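Last updated: 1 May 2022
9 min read
14 shares · 2 comments

3.2 Collection of Demonstrations

Demonstrations were gathered at the Iridham site during April, in a shared office that remained in ordinary use throughout. The Fluneo protocol calls for paired handheld grippers, one per hand, with the operator's view recorded from the head. No robot arm is required at this stage. Operators were asked to work at their normal pace and to leave furniture where they found it, as variation in background and lighting was considered desirable for the trained policy.

Each of the 32 tasks was assigned to at least two operators. Sessions were organised by Lena Stępień and labelled by Teresa Jabłońska using the Wadix annotation tool. The complete set contains 4,000 episodes, of which 5 per cent were withheld for evaluation. Episodes in which either marker cube left the view for an extended period were discarded - a stricter rule than that applied by Fernandes, whose filtering was carried out after training.

Garment and hanger tasks proved the most demanding to label. The arms of a coat rack branch at several heights and occlude one another, and the pose of the gripper relative to the nearest arm must be recovered from the cube alone (Figure 2).

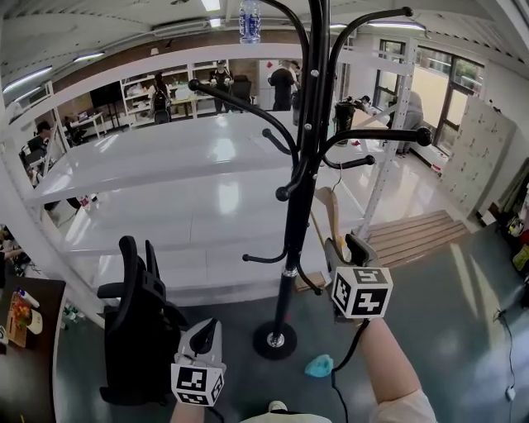

Figure 2. Operator's view at the coat rack, with a handheld gripper and marker cube at each hand.

Pose estimates were smoothed before segmentation. Where the two annotators' boundaries differed, the earlier boundary was retained for grasp onset and the later one for release. The effect of this choice on the learned behaviour is examined in Section 5.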